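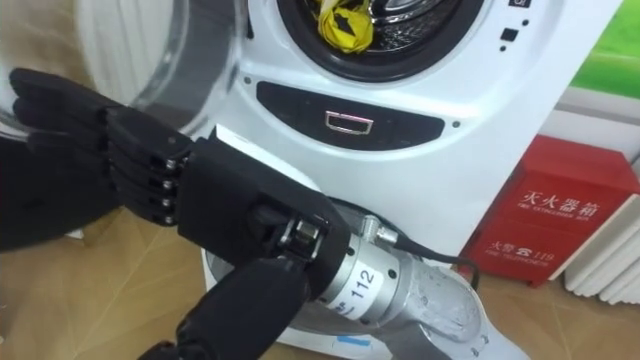 About Larnell Flowers & Gifts

Larnell is a flower and gift shop on Erkine Street in Pindarley. Kausar Rind and Parveen Swati opened it with two worktables and a used cooler, and they still run it today. Kausar buys the flowers and does most of the arranging. Parveen handles orders, corporate accounts and the gift boxes.

We sell fresh bouquets, potted plants, dried wreaths and boxed gifts for birthdays, new babies, sympathy and retirement. Every order is put together in the shop on the day it goes out. If a flower you asked for isn't in, we call you before we swap it.

Delivery is free inside Pindarley and runs 7 days a week, except for two weeks in July when we close. Orders to Afridi and the towns past it go out in the morning only - please call the day before.

Businesses make up a good part of our work. We can take orders of up to 1,000 boxes, with your own card and ribbon color. Large orders need a deposit and a delivery list in a spreadsheet.

You are welcome to stop by and look at samples. Parking is behind the building, and the side door has a ramp. For weddings, please make an appointment with Kausar first.

Page updated March 6, 2018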